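Leaving a workplace pension behind: what to check when you change jobs
Speaker notes, Kenna Semple. Bresberg Library session, Saturday, January 23, 2021
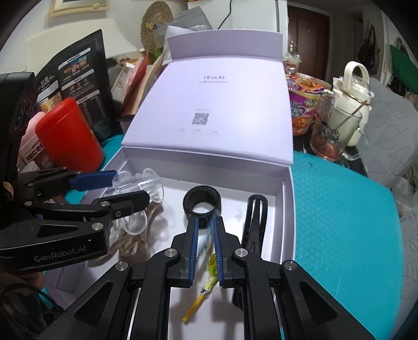
Slide 1. Small yellow-green item and open gift box.

Wait for people to get their sound working. Say hello, say who I am. I handle member questions for the Idville town employees' plan. I can talk about how plans like ours work. I can't tell anyone what to do with their own money.

Slide 2. Who this is for
People who worked for the town, the schools or the water office and then left. Also people thinking of leaving. If you are already drawing a pension, most of this won't apply, but stay for the part on beneficiaries.

Slide 3. Vesting
Vesting means you have worked long enough to keep a pension when you go. Our plan changed the rule in September, so check which set of rules you are under. Your start date decides it, and a break in service can change your start date. Read the date off your statement. Don't go from memory.

Tell the Marion Cowie story here (she said I could use her name). She left the school office thinking she had nothing coming. She was vested. She had moved 2 times and the letters went to the first address. It was 14 years before she called us.

Slide 4. Your choices when you leave
If you are vested, you can leave the money where it is and draw a pension later. You can take your own contributions out. You may be able to move them to another plan or to a retirement account.

Go slowly on this one. Taking your contributions out usually means giving up the employer's share. People see the check amount and don't see the monthly amount they gave up. Ask for both figures in writing before signing.

Tax: a check made out to you is treated differently from a transfer made directly to another plan. Say that and move on. Callum MacKinnon is taking tax questions at the end.

Slide 5. The 90 days
After your last day you have 90 days to send in the choice form. If you miss it and you are vested, the money stays in the plan and you become a deferred member. That is fine for many people. If you are not vested, call the office. Don't wait for a letter.

Slide 6. Beneficiaries
The form on file is the one we follow. A will does not change it. A divorce may or may not change it, depending on the court order. Last year nearly a third of the forms we pulled for review named someone the member no longer wanted.

Ask people to write down tonight: who is on my form, and when did I sign it?

Slide 7. Things to keep
Last annual statement. Last pay stub. The letter confirming your end date. Any letter about buying back service. Tell us when you move, even if you left years ago.

Slide 8. Old employers that changed names
MacLeish bus drivers: your records came over to us when the town took on the routes. Unov staff: yours did not, and you need the old administrator. Sunee Inthanon has the contact sheet and will put it in the chat.

Slide 9. Questions
Take 3, then hand over to Callum. Gholamreza Kiani sent one in ahead of time about part-time service. Answer: part-time years count toward vesting in our plan, but the pension is worked out on the hours paid.

If there is time, go back to slide 4.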